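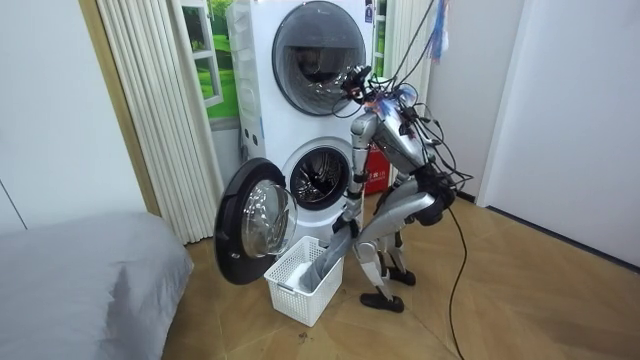 Re: Stacked machines and the drain hose

> Has anyone put a dryer on top of a washer on a timber floor? The Trernier kit says concrete only. Ours is in the flat at Kelley and the floor bounces a bit.

We did this in December. The joists under ours run the short way, so I screwed a sheet of ply across 114 cm of floor and stood the feet on that. Spin is fine up to a full load – towels still make it hum.

Check the hose height before you push it all back. Mine was at 34 cm, too low, and I had to pull the lot out again.

Brullska sell the longer hose.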